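Taking old computers apart for a second life

Lamai Hemmin has been taking desktop computers to pieces for nine years, the last three of them at Filtton, a small refurbishing workshop on the Dratholm estate. Most of what comes through the door is office stock. "Towers, mainly," she says. "A firm moves to laptops and we get a van full."

Her first job with any tower is to lay it on its side and get the cover off. After that she has a look before she touches anything. "You want to know how the cables run. If you pull the drive out first and the lead is still hooked round something, you've broken a connector."

The small parts come out early. Memory, processor and hard disk each have their own place to go, and Hemmin is strict about it.
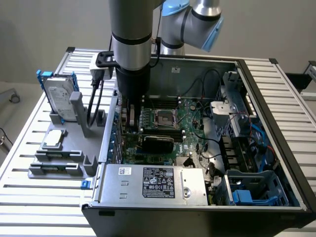 "I used to put everything in one tray," she says. "Then I'd have memory modules sliding about under a drive. A holder with a slot for each part is much better. You can see what you've got and what's still in the case."

The processor is the part she worries about most. She holds it by the edges and closes the metal frame over the empty socket afterwards. Bent pins in a socket can write off a board that was otherwise worth keeping.

Her colleague Senthil Sundaram does the testing. Hard disks are wiped before anything else happens to them, and those that fail go for shredding. Memory is easier. "It either passes or it doesn't," he says. "Over 80 modules came in during July and only 2 were bad."

Both of them like cases with coloured latches and tabs. "Blue usually means you can pull it," says Sundaram. "Somebody thought about the person who'd have to open it."

Power supplies are left until late in the job. Hemmin photographs the label first, as the rating has to go on the stock sheet, and then undoes the screws at the back.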